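Feb 7, 2019
By Hélder Pinheiro

Reading a success rate: notes for the session on learning from demonstration

These notes go with the Arnular paper, which you should have read before the session. If you haven't, read at least the section on how the trials were scored and the table that follows it. The introduction can be skipped. It says that household robots are close, as introductions of this sort have said since I was a student.

1. What is being claimed

The method is simple enough to put in a few lines. A person guides the robot through a task many times over. Each run is stored as a series of head camera pictures paired with joint positions. A network is then trained to look at a picture and give the next short stretch of joint movement. There is no model of the table, no map of the objects and no planner. The authors collected 464 demonstrations of moving a box from one place on a table to another, trained on all of them, and report that the robot then managed the task in almost 100 per cent of trials.

That last figure is the one people repeat. It was in the abstract, it was in the talk, and it has since been quoted to me by two people who had not opened the paper.

2. What counts as a trial

Go to the scoring section and look for the sentence beginning "Runs were discarded". A run was thrown out if the hand did not get near the box in the first place, on the grounds that this was a "setup fault". I would call that a failure. If the policy sends the hand to the wrong part of the table, the policy has failed, whatever the cause turns out to be on later inspection. The paper does not say how many runs went this way. Without that number we can't work out the rate we want, and I have written to ask for it. No reply so far.

There is a second problem in the same paragraph. The person scoring the runs was also the person who reset the table between them. That person knew which starts were hard. I don't suggest cheating. I suggest that a box put back by hand tends to go where the last box was, and that a policy trained on those same positions will look better than it is.

3. What the network might be using

Tarmo Jaunzems raised this at the reading group and I have not been able to shake it off. The input is the whole head camera picture. Nothing is masked. So the network is free to use anything that goes along with the right movement: the line where the table edge meets the floor, the pattern of the carpet, where the robot's own other arm happens to be, even a bystander's shoes. If the demonstrations were all recorded at one table in one room, those things are as steady as the box, and perhaps steadier.

The older Desura results went wrong in much this way. The policy held up well until the bench was turned round, and then the arm went to where the box used to be. The Arnular authors cite that work but do not repeat the test. They moved the box. They did not move the furniture, the robot or the lights.

As you look at the view from the head, ask how much of it has anything to do with the task.

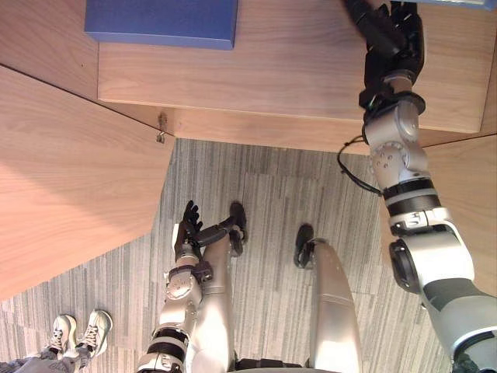

Fig. 1. Head view over the table: right hand on the tabletop, left hand open above the floor, blue box towards the back.

Most of the picture is arm, floor and wood. The box takes up a small part at the top and only its lower half is in view. A network could weigh that patch of blue heavily, or it could hardly use it at all, and the score in the table would not tell you which.

4. Tests I would want

Cover the box in the picture and leave everything else alone. If the arm still makes the same reach, we have learned something the authors would rather we hadn't.

Shift the robot sideways by a hand's width, keeping the box where it is.

Change the floor. A cheap rug would do.

Report every run, discarded or not, with the reason written down before the footage is watched again.

The Ayaaba group did the first of these on their own policy and published the bad numbers along with the good ones. It made for a less exciting paper and I trust it a good deal more.

5. In fairness

The motion is smooth in the clips, the training recipe is set out clearly, and they have released the data. Erow, by comparison, released a video. I also think the basic idea may well be sound. My quarrel is with the scoring.

For the March session

Write two pages at most. Pick one claim in the abstract, find the evidence for it in the paper, and say what else could have produced the same result. Do not write about what robots will do in the future. Bring a printed copy, as the projector in the seminar room is still being repaired.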